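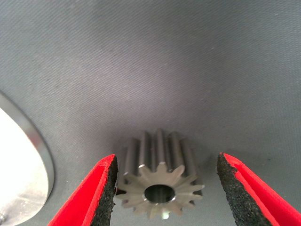 Back on the bike (and what it did to my knees)

Well, I did it. After a whole November of talking about it I finally rode the old canal path from Druvley out to the Kusuma café and back, all 40 kilometres, and I'm typing this with both legs up on the sofa!

The path is in decent shape as far as the second lock. After that it's puddles, and one fallen willow you have to climb round (I lifted the bike over and got mud right up my sleeve). The café is doing takeaway only from the side hatch, 4 days a week, so check before you set off. I had the lentil soup and then a cheese scone, and then another cheese scone.

A few of you asked about the January ride. It's still on if the rules allow — groups of five at most, leaving ten minutes apart from the Druvley car park. Bring lights, a spare tube and something hot to drink. If you'd like to come, just reply to this email and tell me how fast you like to go. Slow is fine, I'll be at the back.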